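4.3 Sorting and packing mixed goods at the table

This section covers the sorting of small packaged goods on a flat table and their transfer into the Statis storage units. Complete section 4.2 (Preparing the units) before starting. The procedure applies to dry packaged goods only. For chilled or frozen goods, see section 6.

4.3.1 Before you start

1. Place the table so that it can be reached from both long sides.
2. Remove tablecloths, runners and placemats. Packets slide under fabric and are missed at the final check.
3. Wipe the tabletop with a damp cloth and dry it fully. On polished or stone-effect tops, use a cleaner approved by the table manufacturer.
4. Set the Preso label sheet, a soft pencil and a pair of blunt-tipped scissors within reach.
5. Set one waste bag and one recycling bag on the floor, not on the table.

CAUTION: Do not drag jars or rigid boxes across a polished top. Lift them. Grit trapped under a base will leave a scratch that cannot be buffed out with household products.

NOTE: Overhead lamps reflect strongly from glossy tops and can make small print on foil hard to read. Turn the packet away from the light or switch to a side lamp.

4.3.2 Laying out the goods

1. Empty all shopping bags onto the middle of the table. Do not sort while emptying.
2. Move rigid items (boxes, jars, tubs) to the left side.
3. Leave soft packets in the middle as a single loose pile.
4. Keep the right-hand edge as clear as possible. Sorted packets are moved there in 4.3.3.
5. Open any lidded gift or storage box and tilt the lid fully back, so that the contents can be checked without lifting the box.

The layout at the end of step 5 does not have to be neat. Packets may overlap. Rigid goods may stand close together, provided that no jar rests on a packet.

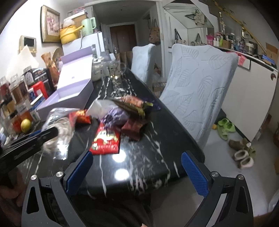
Figure 4-6. Soft packets in the middle of the table, open box and rigid goods to the left.

Clear plastic bags are treated as packets if they hold goods. A bag that is found to be empty goes to recycling at once. Check translucent bags by hand before discarding them; thin sachets lie flat against the inside and are easily overlooked.

4.3.3 Sorting the soft packets

1. Take packets from the top of the pile. Do not pull from underneath.
2. Read the date on each packet. If the date has passed, place the packet in the waste bag.
3. If no date can be found, write "ND" on a Preso label and attach it to the front.
4. Close opened packets with a Gaete clip. Fold the top edge over twice before clipping.
5. Place the packet at the right-hand edge of the table in one of two rows: unopened at the back, opened at the front.
6. Repeat until the middle of the table is clear.

NOTE: Do not sort by color. Packets of the same product are often sold in several colors, and different products may share one.

CAUTION: Crumpled packets may have split along the seam. Hold them over a tray while checking. If contents escape, transfer the remainder to a Panmont jar and label the jar with the original date.

4.3.4 Sorting the rigid goods

1. Check that each lid is seated. Press down at the center, then at the rim.
2. Wipe the base of each container.
3. Turn printed boxes so that the product name faces you.
4. Stand clear containers in front of opaque ones.
5. Close the lidded box last. If it is to be stored empty, place a Preso label marked "EMPTY" inside the lid.

4.3.5 Transfer to the units

1. Load the lower tray with rigid goods. The maximum load is 12 kg per tray.
2. Load the upper tray with unopened packets, standing on edge.
3. Place opened packets in the front bin, clips facing up.
4. Leave a gap of 2 cm below the tray above.
5. Slide each tray in until the stop clicks.

The upper tray is part no. 934. The lower tray is part no. 42. The two are not interchangeable; see the parts list in Appendix B.

4.3.6 Final check

Look under the table and along its edges for dropped packets. Wipe the top again. Record the date of sorting on the inside of the unit door.

Section revised 2024-04-14. Technical review: Mahtab Zarei.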